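February 5, 2024

Well, I said I'd do the linen cupboard before the heat knocked me flat and I did get most of the way, so I'm writing it down as proof. Started at nine with a coffee and the radio. By ten I had every sheet we own on the hallway floor and the dog asleep on the good ones (of course).

Where do they all come from? I've got singles for beds we gave away years ago. I've got a doona cover from when we lived over the Bata shop, mustard and brown, that I wouldn't put on a guest I disliked. There's a whole set Mum sent up in September, still pinned in the packet, and I'd clean forgotten it. The flannelette ones I'm keeping, don't care, it gets cold enough here in winter and Tegwen's lot never bring their own.

Tegwen Gwynne rang in the middle of it all to ask if I still had her tablecloth from the Christmas lunch. I said I did, with no idea at all whether I did. Then I had to go through the whole heap again looking for it! Found it rolled up inside a beach towel. She's picking it up when she drops the plants back, and I've told her she can take a bag of pillowcases home with her whether she wants them or not.

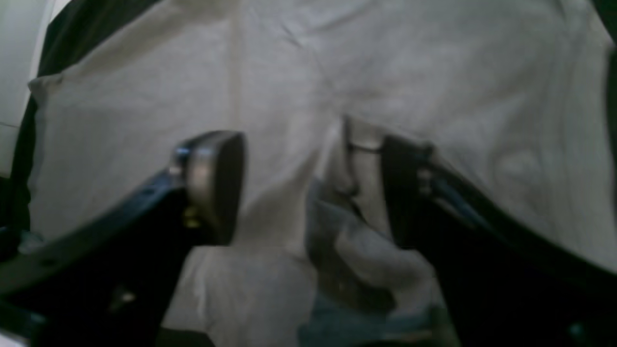
The folding is what takes it out of me. I can do a flat sheet in my sleep, but the fitted ones I have never got the hang of, and I've watched the video and had Mum stand behind me and tell me to tuck my corners into each other like little pockets. Mine come out like a pudding every time. The big pale sheet was all over creases, and the cloth on it was in a crumpled heap, and looking at the pair of them I very nearly shut the door on the lot and went for a swim. I do love that pale colour though, sort of grey, sort of white, goes with everything. I want the spare room done like that all the way through, if I can talk Pete out of the stripes.

Had a cheese toastie standing up, then went back in. Wiped the shelves down with vinegar and put new paper on them, the stuff I bought at Clallico for 12 dollars and then moaned about all the way home. It looks lovely, to be fair. Queens on the middle shelf, singles up top where I can't reach without the step, towels at the bottom. I've put a strip of masking tape along each shelf with the size written on it, and I give that a fortnight before Pete shoves a bath mat in with the pillowcases.

Two bags for the op shop by the front door. The mustard one is in there. I took it out once and put it back again.

Still to do: the tea towels, and that awful basket of odd pillowcases. Also need to ring about the dryer. Too hot to sleep tonight, I reckon, so I've left the back windows open and put clean sheets on our bed.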